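### 4.2 Practice logs and what kids did at home

Draft section, R. Tawfik to fix refs before Saturday, June 28, 2025.

Recorder and ukulele groups only. Choir left out, no home practice set. Three schools, Bornis, Karitz and Nalholm, all primary, all with one specialist music teacher who comes in part of the week. Logs went home on paper in August and came back, mostly, at the end of term. We got 691 usable weekly sheets. A sheet was usable if it had a name code and at least one day filled in. Blank sheets with a parent signature were thrown out, same as in the pilot.

Main pattern is easy to see. Kids practised most in the two days before the lesson and hardly at all straight after. True for both instruments, stronger for recorder. Bornis children wrote down longer sessions but fewer of them. Karitz the reverse. We can't say if this is the teacher or the timetable, as the Karitz group had its lesson split in two and the others didn't.

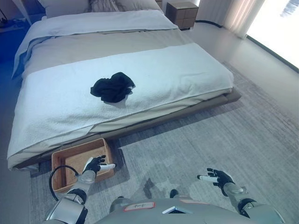 **Figure 3.** Bedroom.

Where children practised was a free-text line on the log, coded afterwards by two readers. Bedroom was the most common answer at every school, ahead of kitchen and living room. Several children wrote "on my bed", and we kept this as its own code, becuase teachers had raised posture. A low platform bed like the one in Figure 3, with a throw blanket draped over the foot end, puts a small child's knees well up if they sit on the edge, and a ukulele then tips back toward the chest. Recorder less of a problem. Teachers at Nalholm told us they now ask for a hard chair, though the logs don't show many chairs. Agreement between readers was good for place, poorer for "who was listening", where one reader counted pets.

Length of session was harder. Younger ones rounded everything to five or ten minutes. Older ones copied the same number down the column, all seven days, and we flagged 50 sheets for this. Taking them out made the Bornis average drop a little and changed nothing else worth reporting. They're left in for Table 4, out for Table 5. Needs a note under both.

We also ran the Serrano enjoyment scale, short form, before and after term. Scores went up slightly for children who played for somebody at home, and stayed flat for those who played alone. Total minutes had almost no link to enjoyment. The playing-for-somebody group was small at Nalholm, 19 children, so the school by school split should be read with care.

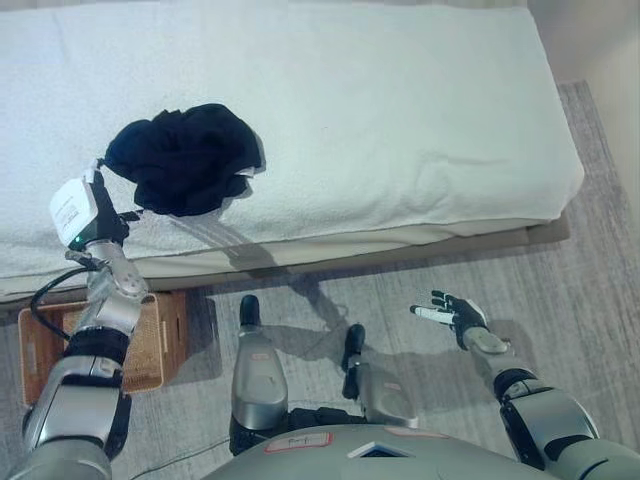
Did the children who practised more play better at the end of term? Only a bit better, and mostly on the set piece, with sight-reading scores about the same whatever the log said.

The set piece was one most had been playing since week two, so some of this is just familiarity. Assessors heard recordings with no names on them. Nearly 300 recordings in all, a handful too noisy to mark. Two assessors per recording, third called in when they were more than a grade apart. Third marker's grade stood.

Missing logs are the obvious weak spot. Families who didn't send them back may be the ones where practice wasn't happenning, or where the recorder was lost by week three (teachers reported plenty of this). Karitz had the worst return rate and also the biggest class. We treat all the minutes above as upper limits. Interview data on the same families is in 4.3.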